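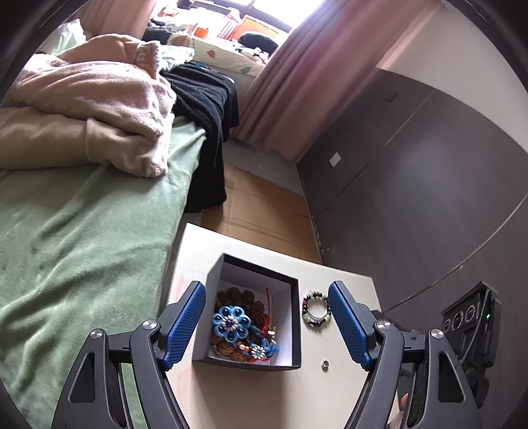

Viola Vitale wrote back to our first notice to ask why anyone would need paying to sort beads, and whether "part-time, flexible" meant what it usually means. Fair enough, so the August notice is longer.

Rurnside buys mixed jewelry by the box: bracelets, cord flowers, charms, string with knots in it. We need one person to untangle it, sort it and say what can be sold again. Evenings from 5:30, 11 weeks, $499 a week before tax. No commission, and no talk of a permanent job, which we've all heard before.

The last lot came to more than 1593 pieces. The seller called it "vintage." We have doubts — you should too. If you can't tell a carved seed from molded plastic, say so and put it in the unsure tray. Guessing costs us returns.

You'll need decent eyesight and patience with knots. Certificates from weekend gem courses won't count for much here. We'd sooner see something you restrung yourself.

Write to Rurnside, Unit 316, with a few lines on what you've handled. Skip the part about your passion for beads.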